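Generator notes from the Neradcombe shelter

September 23, 2020

I have had several requests for the power setup we used at the Neradcombe shelter in June, after the windstorm. Most of them came from churches that want to open their halls the next time the grid goes down. These are my notes, cleaned up a little. They cover the electrical side only. Food, cots and intake are in the binder that Aurelia Zürcher keeps, and she will send a copy if you write to the church office.

The hall was on generator power for 39 hours. We had 2 units. The larger one, a Brornus, ran the kitchen circuits and the well pump. The smaller one, a Kuster, ran lights, phone charging and the medical table. Neither was connected to the building wiring on the first night. Everything went through outdoor-rated extension cords run in at the north door, with a strip of carpet over them where people walked.

I want to be plain about the building wiring. Do not feed a hall through a wall outlet with a double-ended cord. It puts voltage back on the utility line, where a lineman may be working, and it skips every protection in the panel. If you have no transfer switch or interlock, use cords. Cords are slow to lay out and people trip on them, but they are safe if sized correctly. We had an interlock installed on the second day by a licensed electrician from Brunska, who had the part on his truck.

Load planning took longer than it should have. The mistake was to add up running watts and stop there. A refrigerator that runs on very little can ask for several times that when the compressor starts. If two compressors start together, a small generator will stall or drop its voltage far enough to hurt both motors. We staggered them by hand. One person turned on the first refrigerator, waited for it to settle, then turned on the next. After a fuel stop the same order was followed again, from a card taped to the door.

The coffee urns were the worst load in the building. Each one is a plain heating element and draws its full rating for as long as it is heating. I moved them off the Kuster after the lights dimmed. Anything that makes heat should be on the larger unit or on propane.

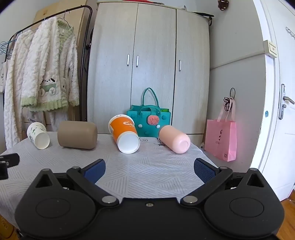 Oxygen concentrators and CPAP machines got their own cord, with nothing else on it. I put a battery backup unit between the cord and the machines so that they kept running through a refueling stop. Cheap backup units do not always accept generator power. Some see the frequency wander and stay on battery until it is flat, with the generator running the whole time. Ours did this. Lowering the sensitivity setting fixed it. Test this at home, with your own backup unit and your own generator, before anyone depends on it.

Placement: both units sat well out on the grass, downwind, exhaust pointed away from the building. Every window on that side was kept shut. We had battery carbon monoxide alarms at the north door and in the sleeping room. The one at the door sounded once, when the wind shifted. We moved the Kuster to the far side of the parking lot and aired out the hallway, and it did not sound again. This meant a longer cord, and a longer cord means a heavier gauge. If a cord feels hot to the hand, it is too thin for the load.

Fuel. We stopped each unit and let it cool before filling. It is tempting to skip this at three in the morning. Gasoline on a hot muffler will burn the generator and whoever is holding the can. Cans were kept in the open shed, away from the units, and only one was carried over at a time. I wrote the time and the amount in a notebook at each fill, and that log is the only reason I can say anything useful about consumption. At half load the Brornus used noticeably less than at full load, though not half as much. If you can shed load overnight, do it.

Oil is easy to forget. Both manuals call for a check at every fill. The Kuster was low on the second morning and would have shut itself off before lunch.

Costs, for those who asked: the church has set aside $1,000 for the next round. Most of it will go to heavier cord, a second interlock kit for the annex, and a proper inlet box so that we can stop running anything through the north door. The carpet strip can go back to the nursery.

I have not settled on whether to convert the Brornus to propane. It would lose some output, and the kitchen is already close to the limit. On the other hand, propane keeps, and gasoline does not. I will run it on a borrowed tank for an afternoon with the refrigerators connected and post the readings when I have them.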